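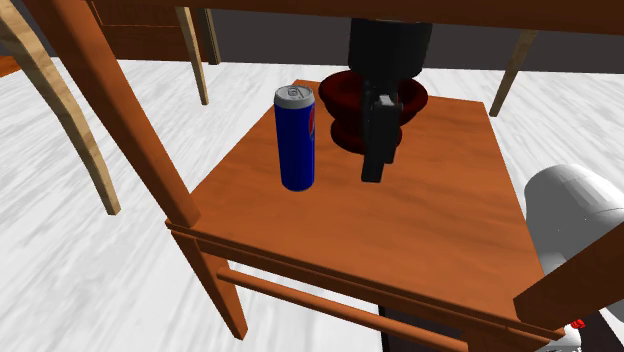 12th December

So I spent my whole evening on one song, and I'm blaming the end credits of a movie. I'd put on Ledus, the one about the lighthouse sisters, mostly for background noise while I wrapped presents. Then the credits rolled and this slow, wobbly piano tune came on and I just sat there with tape stuck to my thumb.

The credits went by too fast (of course), so I rewound and there it was: "Udari" by a band called Bianchini. Never heard of them! I looked them up and they have one album, 34 minutes long, and a track called "Room 1101" that I've now played more times than I'd like to admit.

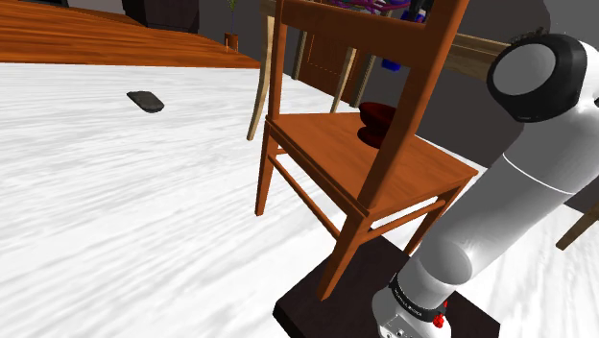 Red bowl on a wooden chair.

Anyway, then I got to wondering if Udari was a person or a place. The lyrics don't help, she only sings it twice and the rest is about trains. I went through a fan forum, all 30 pages of one thread, and half of them swear it's a street in Brokdale, where the movie was shot. The other half think it's the singer's old dog. I'm with the dog people.

There's supposed to be a second album in January. I've already made a playlist with "Udari" at both ends, and the presents are still not wrapped.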